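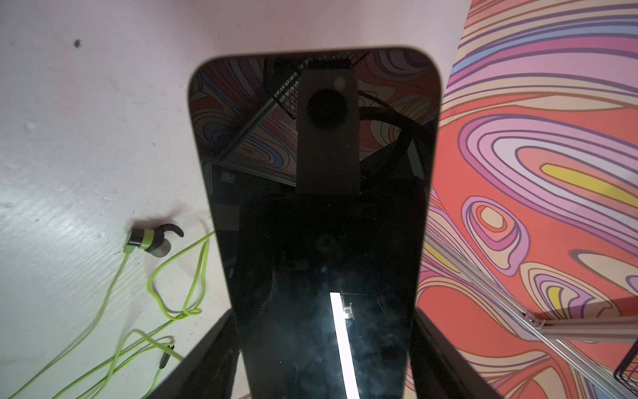
Leanne Ellwood
Senior Lecturer in Robotics, Brurnmont Technical Institute

Chapter 4
Comparing Grippers on Real Objects

A parallel gripper with two fingers is the first tool most students mount on an arm, and many never take it off. It is cheap, it is easy to model, and it will hold a surprising range of things. This chapter is about finding out where that range ends.

Flat, glossy objects are a good place to start. A black panel gives the fingers plenty of area to press on, but it causes trouble for the wrist camera. The surface acts as a mirror. In the view that opens this chapter, the panel shows the swirled pattern, a wire basket, a loop of cable and a round lens-like disc on a gray mount. A vision program that looks for edges may treat any of these as real objects lying in front of the fingers. Dust and smudges add small marks of their own.

Thin cable is the opposite case. The lime-green cord of the sport earbud crosses itself several times, and a planner that expects one solid shape has no obvious point to aim for. The ear hook and the small inline piece are better targets, and we return to them in Section 4.2.

In the lab exercises you will compare two sets of fingers, the Imton rigid pair and the Broltholm padded pair, on the same arm with the same controller. Each set is run for 303 grasps. Change one thing at a time. If you swap the fingers and also move the camera, the results cannot be compared.

Record every attempt, including the ones you stop by hand. Write down the object, its starting position, the closing force and the result. Arūnas Jankauskaitė's log sheet in Appendix B has a column for each.

Before starting, read the safety notes in Chapter 2 and check that the emergency stop works.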